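The gripper that let go

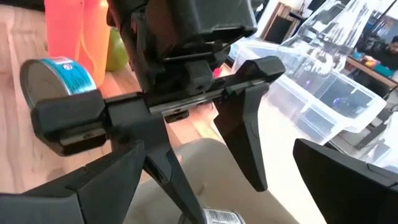

Why would a gripper drop a can it has already closed on? In our case the fingers were not closing square, so the can was held along one edge and rolled out as soon as the arm began to lift.

It took us far too long to find that out, so I am writing it down while I still remember the order of things.

We have two arms at Kaneck, and the job that went wrong is a simple one. They clear a table of groceries, one arm picking while the other keeps out of the way. Cans are the hardest thing on the list. A can standing up is no trouble. A can on its side has to be taken across the middle, and if you are a little off it turns in the fingers.

The first drop came in the morning and I put it down to bad luck. The second I blamed on the label. By the afternoon I was reading the log, and the log said every grip was good. The controller checks motor current, and when the current goes over the limit it decides it is holding something. It was holding something. It just wasn't holding it very well.

I had the gripper running through Loninen, the control software we moved to last year, and my first thought was that an update had changed the force setting. It hadn't. I put the old version back anyway and lost an hour to it. Then I raised the force limit, and that made things worse. The can shot out sideways and came off the table near my foot. Nobody was hurt, but I stopped the arms there and wrote it in the safety book, as I should have done after the first drop.

Shufen Jiang came over with a torch and asked me to close the gripper on nothing, slowly. With the fingers almost together you could see light at the tips and none at the top. One finger was leaning. When she pushed it with her thumb (power off, arm parked) it moved.

The screw that holds that finger to its carriage had backed out by less than a turn. You couldn't tell by looking at it. The count on the gripper stood at 2,244 cycles, and the sheet that came with it says to check those screws every 500. I had never checked them. I had read the sheet once, when we unpacked the thing, and put it in a drawer.

We took both fingers off, cleaned the threads, put on a drop of thread lock and did the screws up again with the small torque driver. After that I ran 20 lifts on a can lying down and it kept hold of all of them. Later I ran the full table job and had one miss, on a piece of fruit, which was a camera fault and a separate matter.

Hatice Sönmez looks after safety for our floor and she read my note the same day. She was less bothered by the screw than by me turning the force up with the fault still unexplained. I can't argue with that. Her other point was that both arms had stayed live while I was leaning in to pick up what had been dropped. The second arm had no reason to move, but it could have done.

So a few things have changed. Finger screws are checked at the start of each week and initialled on a card by the stop button. Any drop on a closed grip stops both arms until somebody has looked. The force limit now needs a second person to agree before it goes up. I also added a check on how far the fingers have closed, so if the gap doesn't match the can, the arm puts it down again and asks for help. It gives a false alarm now and then with soft packets and I still need to sort that out.

I have ordered spare screws from Emham, with a proper locking patch on them, and they are due in May. Until then it is thread lock and the card.

Posted April 21, 2026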